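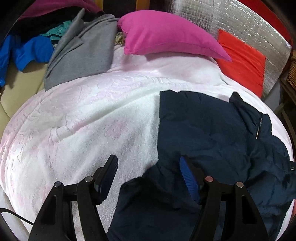
Figure 2. Hand-held gripper above the garments, jacket station.

5. Running the Garment Station on a Visitor Day

This section is for the host who shows the Jimalero hand-held gripper to visitors. It supposes that the tool is already assembled and charged as explained in section 4. If you are hosting at the Hawthorne site, read also the site sheet from Zanele Msimang, who keeps the visitor list and the keys.

The station has two parts. In the first part the host picks up and moves garments while the visitors watch. In the second part the visitors try it themselves. Please keep this order. People who hold the tool before they have seen it used will squeeze too hard.

5.1 Preparing the soft surface

1. Choose a sofa or a bed with a blanket on it. A light blanket is best, so that a dark jacket is easy to see for the people standing behind you.

2. Lay one jacket on the blanket, open and not folded. Small creases are welcome. The fingers take a crease much more easily than a flat piece of cloth.

3. Put the other clothes in a pile to one side. Mix thick and thin fabrics, for example a felt coat and a shirt. Cushions can stay where they are.

4. Check pockets. Remove keys, coins and pens.

Note: Do not iron or arrange the clothes nicely. In June we did this for the first open day and the visitors asked if everything was glued.

5.2 Checking the tool

1. Hold the tool with the fingers pointing away from you. Both ridged pads must be seated fully on the fingertips. In Figure 2 the two pads have different shades of blue. The shade has no meaning for the grip and you may mix them.

2. Look at the round pivot pins on each finger. If a pin stands out from the linkage, stop and change to the spare tool.

3. Close and open the fingers slowly, 2 times. The movement must be the same on both sides.

4. Lead the cable away to the side, never between the fingers.

5. Start the Drarard recorder and wait for the steady light. The counter continues from the last session. At the time of writing it stood at 1,893 grasps, and the page must show the next number when you make the first grasp.

CAUTION: The linkage has openings that can pinch skin. Show visitors where to put the hand before you give them the tool, and keep the other hand behind the grip.

5.3 The demonstration

1. Ask the visitors to stand on your left side. On the right they will block your elbow.

2. Bring the open fingers down over the jacket until one pad touches the fabric. Wait a moment here, so that people can see the distance between the fingers.

3. Close slowly on a crease. Lift to the height of your hand, hold, and put the jacket back.

4. Repeat on the pile. Take the top garment only. If two come together, put both down and say so — visitors like to see a wrong grasp, and it is a good moment for questions.

5. Explain how the recording is used. The Tullska arm learns from grasps made by people with this same kind of fingers. A good target for one garment type is 1,000 grasps.

CAUTION: Do not grasp a jacket by the zipper pull. The metal damages the ridges of the pad, and a damaged pad slips on smooth fabric for the rest of the day.

5.4 Visitors try the tool

1. One visitor at a time. Other visitors stay one step behind.

2. Put the safety loop over the wrist of the visitor.

3. Let the visitor choose the garment. Children often choose the thickest one, and this goes well.

4. Say "slowly" before the first closing. After this, speak as little as possible.

5. Mark every visitor grasp with the button V on the recorder. Without the mark it will be counted together with the host grasps and must be removed later by hand.

Note: If a visitor is left-handed, turn the recorder bracket to the other side. You need only to open the one wing screw.

5.5 Closing the station

1. Stop the recorder and write the last number in the log book. After the open day of October 17, 2019 the number written was 2,017.

2. Clean the pads with a dry cloth. Do not use alcohol, it makes the ridges hard.

3. Shake out the blanket and the garments. Loose threads go into the joints.

4. Return the tool to its case with the fingers closed.

Report broken parts to Marthinus Mofokeng before the next visit, with the number of the tool and the part. Worn pads do not need a report — take a new pair from the drawer and write it in the log book.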